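Trunum grasp planner: review after a month on cloth

Vusora sells Trunum as a drop-in grasp planner for multi-fingered hands. It takes a depth image and a wrist view, proposes contact points and passes a joint trajectory to whatever controller is already in place. We ran it at our Vavville bench on fabric only, as rigid parts are well covered elsewhere.

Installation was quick. The hand model loads from a standard robot description file, and joint limits were read correctly first time. Calibration between wrist and base is less polished: the tool wants 8 poses, gives no hint of which are useful, and discards the lot if one fails.

Planning is good on a single layer lying over a hard support. The surface estimate follows creases closely, and the fingertip approach can be set separately from the closing motion. Folded edges are harder. Trunum tends to treat a rolled hem as a solid ridge and asks for a wider opening than it needs. Lowering the stiffness prior helps, though the setting is buried in a text file and needs a restart of the planning node.

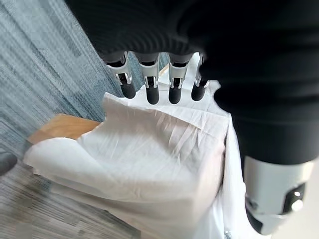 Govindasamy disagrees about the stiffness prior: leave it alone and raise the contact sampling to 2000 points, which fixes the hem problem at the cost of a slower plan.

We tried that. Hems improved, and planning time went up enough to be awkward in closed-loop use. For offline work it is the better option.

Logging is the strongest part. Every rejected grasp is stored with the constraint it broke, and replay works without the hardware attached. The viewer drops frames with more than two streams open.

Documentation: thin on soft materials. Support answered on the Monday after we wrote.

Score: 4 out of 5 for planning, 2 out of 5 for calibration.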